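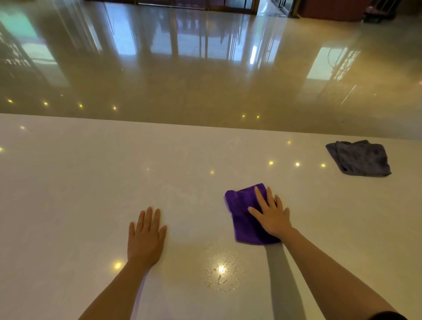
Fig. 1. Wiping task, purple cloth under the right hand, water on the white tabletop.

Evaluation of the Prakero demonstration kit for table wiping
Project report, Jul 19, 2024

1. What we were asked to do
Try the Prakero kit (sold by Comard, list price 3324 dollars with the student license) and say if the department should buy it for the fall. Kit = head camera, charging dock, the Boiko labeling software, one year of updates. You record a person doing a chore, the software cuts it into steps, the steps go to the arm controller. We only looked at the recording and labeling half. Arm side is a different group.

2. Setup
Big white table, glossy. Task was wipe up a small spill with a microfiber cloth, bare hands. Second cloth, dark gray, left crumpled near the far edge so there was something on the table that was not part of the task. 28 recordings total, 19 usable. Most of the bad ones were operator error (ours), forgot to start the sync before wiping.

3. Results
Hands: good. Boiko found both hands in every usable recording, even with the right one spread out over the folded cloth. Left hand flat on the table gets labeled "support", which is correct and we didn't expect it to know that.

Cloth: good on the purple one. The gray one got picked up as "tool, idle" most of the time. Fine.

Water: bad. The table reflects the ceiling lights as small yellow spots and the software kept calling those spots liquid. Real droplets were sometimes missed where the glare was strongest. The polished stone floor past the table makes it worse, window and door reflections all over it. We masked the floor by hand — slow, but it helped.

Shadow of the forearm was split off as its own object in 2 recordings. Did not look into why.

4. Compared to Salard
Salard's rental kit has a polarizing filter in the box. Prakero does not, you have to order it seperately. Salard's labeling is clumsier and the export took forever, so we would still pick Prakero for anything with hands.

5. Recommendation
Buy one, not the class pack. Get the filter with it. Use a matte mat on the table if the task has any liquid in it. The manual is thin on calibration so budget a afternoon for that.

6. Left to do
Rerun with the filter in October, same table, same cloths. Send label files to the arm group. Ask Comard if the license covers summer students, the web page says two different things.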